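Section 4: Setting up the handover trials

Last revised October 5, 2023

By now you should have both arms bolted down, powered through the Voltlow supply and talking to the Drollow controller. If you haven't, go back to Section 3, because nothing in here will behave until that's sorted. I've written this the way I'd explain it if I were standing beside you, so forgive the rambling. Jolien Groen has a much tidier version of the maths in Appendix B.

Quick refresher on what we're testing. The method (we call it wait-to-yield) has one arm hold a brick still while the second arm decides, from its wrist view alone, when it's safe to close in. No overhead camera, no shared clock. The policy in the release was trained on 2562 demonstrations, most of them done by Parvaneh Akbari and Siebe Verhoeven over one very long April, and it's the same file we used for the results in the paper. Please don't retrain it before you've reproduced the baseline!

4.1 Before you start

1. Put both arms in the parked pose and leave the e-stop within reach of your non-dominant hand. I'm left-handed and had mine on the wrong side for months.

2. Wipe the table down. Crumbs and brick dust won't hurt the arms, but they do make the bricks rock when you set them out.

3. Check that the wrist view is live on both arms and that you haven't swapped the two feeds. Wave a hand under one wrist and see which window changes.

4. Load the policy file and wait for the console to say "ready". On our old machine it takes around 37 seconds, so go fill the kettle.

Caution: the controller remembers its last speed limit between sessions. If Cor Visser has been using your bench, it'll be set to something alarming. Set it back to 7 per cent before you enable either arm.

4.2 Lining up the two arms

5. Jog the holding arm down until its brick is just clear of the table. Don't let it touch. A brick pressed against the table reads as a contact, and the trial will abort before it's begun.

6. Jog the receiving arm in from its own side, slowly, with the fingers open.

7. Stop once both of its fingertips show in the bottom corners of the wrist view, and check the gap between them. You want clear table in there before you go any further.
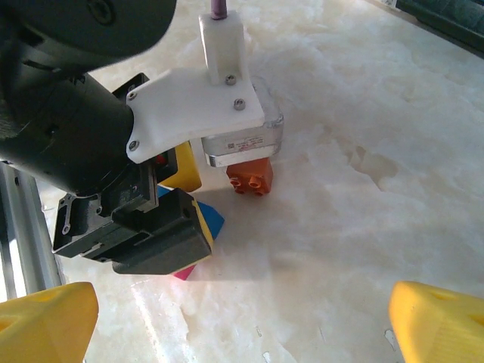
The start pose is the thing people get wrong most often, and it accounts for nearly every dud trial I've been sent. Too high and the policy dithers, too low and it grabs early. What I look for is yellow fingertips low in both corners with open table between them, and the orange brick sitting just above the surface with its short shadow underneath. I use that shadow constantly when I'm jogging — as the brick comes down the shadow tucks in closer, and I find it easier to judge than the height readout. Don't fret about the other bricks near the black gripper being half hidden. The policy was trained with plenty of clutter, and it copes.

Note: strong light from one side is fine, and washing out a bit of the tabletop is fine too. Light that changes during a trial is a problem. Jairo Bedoya lost an afternoon to passing clouds and now runs with the blinds shut.

4.3 Running a trial

8. Type a trial name. Use the De Haan naming pattern from Section 2 or the scoring script will skip your file without saying a word (sorry, it's on my list).

9. Press Start and take your hands out of the workspace.

10. Watch the yield value on the console. It should creep up while the receiving arm waits, and the arm should only move once the value passes 81. If it moves before that, hit the e-stop and save the log.

11. When the arms go back to the parked pose, mark the trial as clean, late or dropped. "Late" means the brick changed hands but the holding arm let go after the receiving arm had already started to pull.

12. Reset the bricks by hand and shuffle them a bit. Identical layouts every time will flatter your numbers.

Caution: never reach in to straighten a brick while the console says "waiting". The arms look asleep in that state and they very much aren't.

4.4 If it goes wrong

The arm waits forever: the yield value is probably stuck. Restart the Killov logger first, then the policy. Doing it in the other order leaves a stale connection behind.

Lots of late trials: check the holding arm's release delay. Ours had crept up after a firmware update, and Siebe only spotted it by plotting the logs side by side.

The brick twists during the handover: redo steps 5 to 7 and bring the receiving arm in squarer. If it still twists, swap the finger pads and run the grip test in Section 3.

Saved logs go in the shared folder under your bench name. Add a line of notes to each one, even if it's just "blinds open" or "Cor's speed setting again".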